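Home Sewing and Mending Board > Workspaces > Cutting surface for a small apartment, what are you all using?

pinbasket_jo
Okay so I finally have a corner of the living room that's mine and I need to figure out what to cut on. I've been doing everything on the floor and my knees are done. I mostly make button-downs and the occasional lined skirt. Budget is 400 for the whole corner including a chair, so no, I can't get the big Haltalov table everybody loves. What do you have and do you hate it?

threadbare72
Hollow core door from the salvage yard on two bookcases. Mine has been up since before my youngest could walk. Covered it in cotton batting and canvas so I can press on it too. Get the height right first, the top doesn't matter nearly as much. Mine is 40 inches and I'm five foot seven.

Gilchrist
Disagree with threadbare on the top not mattering. I had a door and it bowed in the middle within a year, and every long seam I cut on it came out with a little smile in it. Maybe yours is a better door. I'd spend the money on something flat and heavy and get the chair secondhand.

threadbare72
Was it a hollow core or one of those closet bifold things? Because I've seen people call a bifold a door.

Gilchrist
It was a door. It had a knob hole in it and everything.

pinbasket_jo
lol please keep going, I'm learning. What about covering the top? I trace all my patterns and I hate tracing onto dark wood.

mk_selvage
Oh I have opinions on this one! I went pale on everything, top to bottom, and I would never go back. 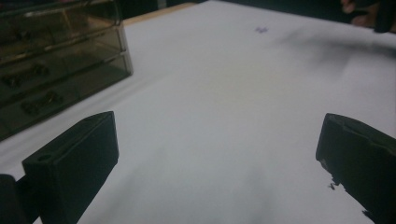
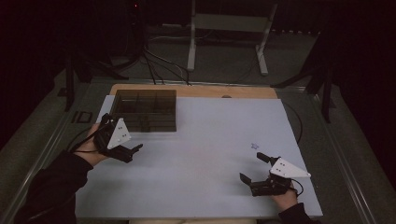
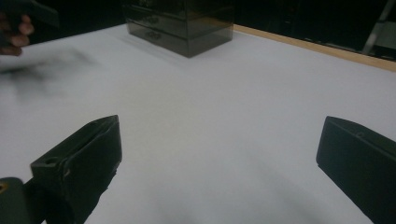
My whole tracing method comes from Mei-kuen Ko, who taught the shirt class I took in March at the Misstead community center, and she was so strict about it (in the nicest way). Trace first, true your seams, then walk away and have a cup of tea before you add seam allowance, because you will add it twice otherwise. I have added it twice. I made a shirt my husband could have camped in. Anyway she also got me into keeping only the tools for that one step within reach, and for me that meant a see-through divided tray like the smoky brown one in the second picture, at the back left where my elbow never goes. Mine has chalk, the tracing wheel, clips and my good marking pencils. Everything else lives in a drawer. If you're on a small table this makes a bigger difference than the size of the table, I swear. And plain wide white paper over the top while you trace, because you can see a pencil line from any angle and you don't go cross-eyed by the second sleeve.

rilum_remnants
Pale tops are lovely until you cut white lawn on one. I lost the edge of the fabric completely and snipped a notch right into a collar. I keep a dark green mat for light fabric and a light one for dark fabric, and I switch. Costs more but I've cut a lot fewer collars wrong.

mk_selvage
Fair! I hardly ever sew white so it never bites me. Could you just slide a piece of colored paper under?

rilum_remnants
You could, but it skates around on a smooth surface. I tried it with kraft paper and ended up taping the corners every time, and then you're picking tape off your table.

Gilchrist
Painter's tape comes off clean.

rilum_remnants
Not after a week it doesn't.

threadbare72
This is why I like canvas. Nothing skates.

Gilchrist
And nothing traces either, your pencil goes right through the paper into the batting.

threadbare72
I trace on the kitchen counter. I never said I traced on it.

pinbasket_jo
Okay here's where I am. Solid tabletop, something light on it, one dark mat for white fabric, and raise it on risers till my back stops complaining. I'm five two so I guess lower than threadbare's. Do I measure to my elbow or my hip?

mk_selvage
Hip bone, wearing whatever shoes you sew in. Slippers count.

threadbare72
I go a few inches below the elbow. Try both with a stack of books under the legs and cut something long, an old sheet works. You'll know in ten minutes.

pinbasket_jo
Doing the book thing this weekend. Gilchrist, which tabletop did you end up with after the door?

Gilchrist
A countertop offcut from a kitchen place, solid wood, they let me pick through the pile. It took two of us and a lot of swearing to get it up the stairs. Measure your stairwell.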